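4.2 Trying the Kvaran kit on processor removal

We were, I admit, rather fond of the Kvaran kit before we had run anything with it, and Bjarke Fogh of Stilen was kind enough to lend us one in November. Its finger set is sold for small levers and latches, the sort of part that older grippers tend to slip from.

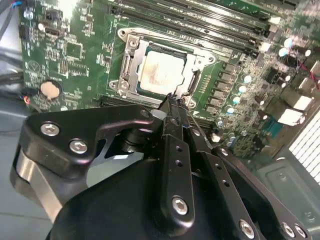

Does the kit need a separate force sensor for lever work?
The supplier, Omard, offers one as an extra, but we used the arm's own joint readings throughout.

Over the whole study we logged 3,147 attempts, of which 2,987 ended without a stop from the operator.
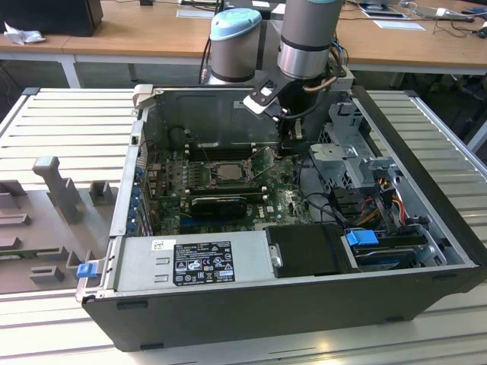 Figure 6. Work area for the Kvaran trials.

Setting up took us a good deal longer than the manual promises, mostly on account of the reach settings, which assume a flat board out on a bench. Ours stayed in its tower, laid on its side with the drive cage still standing in the case, and so every path had to come down from above. Omard's planner handles this nicely once the walls have been entered by hand, and we grew quite patient with it.

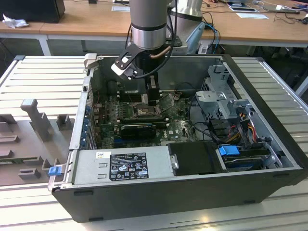 The older Asten fingers went through the same routine for 1,095 further attempts, and those results are taken up in the next section.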